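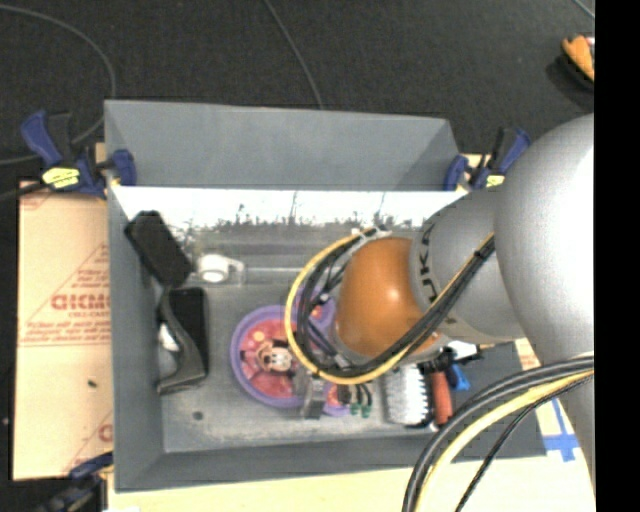
Wendum's port handled 950 containers of dried and chilled food last month, and 352 of them were delayed by paperwork. Geum-ok Do, who runs export compliance at the freight agent Pruvton, puts most of the delays down to origin certificates.

"The goods are fine. The tariff code on the certificate doesn't match the one on the invoice, so the box sits," she said.

Under the rules in force since Wed 10 April, a corrected certificate costs the exporter 139 per consignment and takes two working days. Small firms send mixed loads, and each product line needs its own entry.

Do would like a single declaration for loads under 500 kilos. Waslow, the noodle maker, has asked for the same. Ostermann, which ships full containers, has not taken a position.

"They have their own customs desk. A firm with six staff does not," Do said.

She expects no change to the fee this year. Pruvton now checks codes before booking space, and clients are asked to send invoices three days ahead of loading.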